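Chapter 4
Folding and Storing Light Garments

By the end of this chapter you should be able to lay out a sleeveless top, fold it by two methods, and put it away so that it can be found again. You will need a table, a basket for the unfolded clothes, and a clear space for the finished pile. No iron is used until Chapter 5.

Light cotton is harder to fold well than heavy cloth. A towel stays where it is put. A vest or a thin top slides and curls at the hem, and the armholes pull out of line as soon as one side is lifted. Most of the work is done before the first fold. 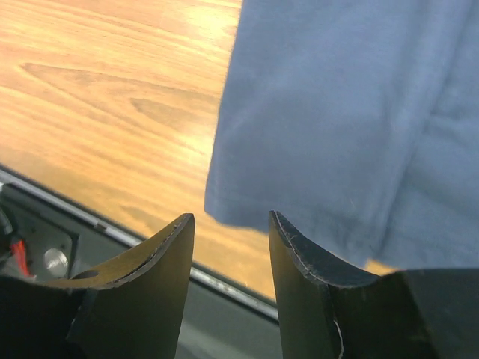

Thomas Orlandini

4.1 Picking up

Clothes come out of the basket in a twist. Take hold of one piece by whatever part is nearest and lift it clear of the rest. Let it hang for a moment. The weight of the cloth will bring down the lowest edge, and you can then look for a hem, a strap or a seam. Do not shake thin cotton hard, as this stretches the neckline.

Once you have found the hem, run your fingers along it until you reach a side seam. A hem is usually thicker than the cloth above it and easy to feel, even in poor light. Keep one hand there and look for the opposite side seam with the other.
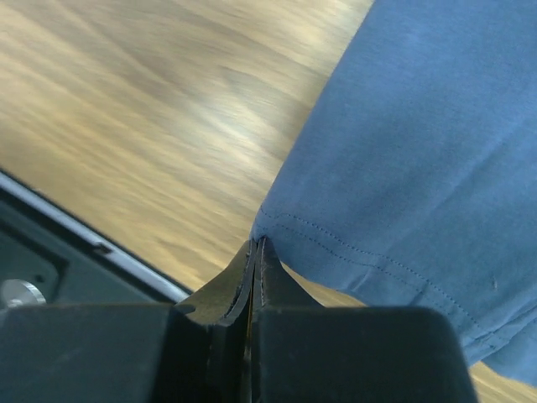

Fig. 4.1 Double row of stitching at a hem.

4.2 Laying out

Put the garment down with the neckline away from you and the hem towards you. Smooth it from the middle outwards with a flat hand. Small wrinkles can be left, but a crease that crosses a side seam should be taken out now, or the fold will follow it.

If there is a print on the chest, decide whether it is to show when the top is put away. In the Pavby method the print stays on the outside. In the Zanetti method the garment is turned face down first and the print ends up on the front of the finished square. Old prints crack along a fold, so a faded one should be kept flat where possible.

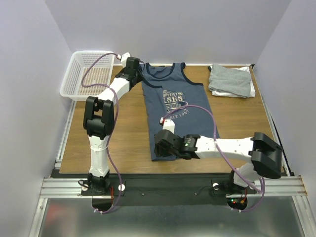

Check the trim next. The two armholes should lie level with each other. If one sits higher, hold the top at the shoulder on that side and draw the hem gently towards you until they match.

4.3 The first fold

The first fold may run lengthways or across. For a lengthways fold, bring one side over to meet the other. For a fold across, lift both corners of the hem together and carry them up to the armholes. Keep the cloth fairly taut between your hands. A hem lifted from one corner only will bunch in the middle and has to be laid out again.

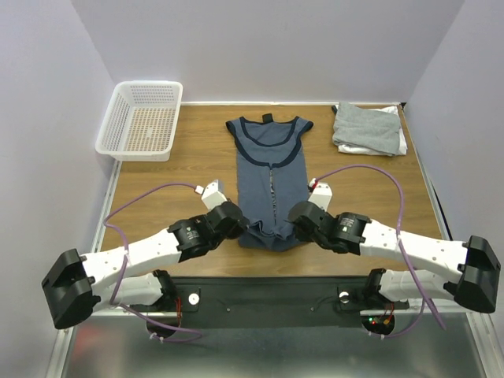
Finished pieces go in one pile, with the folded edges facing the same way. Put larger items at the bottom. A pile of tops should be no more than 140 mm high, or it will lean when the drawer is opened.

Before you go on, practise both methods on an old top until you can finish one in almost 2 minutes. Exercise 4.1 uses the same top again, this time folded on your knee without a table.

We use cookies to remember your reading position. Accept all | Manage settings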